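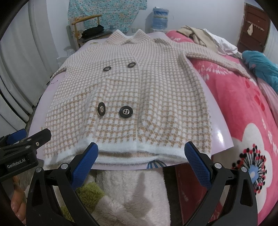 Buttoned up: how I fell for second-hand knitwear

I blame my friend Iker Miranda. He dragged me to the May sale in Kunbridge last year, promising cake, and I came home with a bin bag full of cardigans and no cake at all.

I'd always been a bit snooty about used knits (the bobbles! the smell of other people's wardrobes!) but I paid 20 pounds for the lot, and one of them has hardly been off my back. It's bottle green, far too long in the arms, and I love it.

Since then I've learned to shop slowly. I turn everything inside out and look at the seams under the arms. I hold the elbows up to the light. And I check the buttons, every single one -- a missing button is easy enough to replace on a plain cardigan, but try matching a fancy one and you'll be at it for weeks. I once went to 13 shops after a little brass anchor. Thirteen! I gave up and swapped the whole set.

Washing is where I've come unstuck. Teodoro Marín, who mends jumpers at a stall in Predau, told me to use cool water, squeeze gently and dry everything flat, and I nodded along and then hung a wet lambswool dress on the line anyway. It now fits a giraffe.

He's offered to cut it down into a waistcoat for me. I've said yes, as long as I get to choose the buttons.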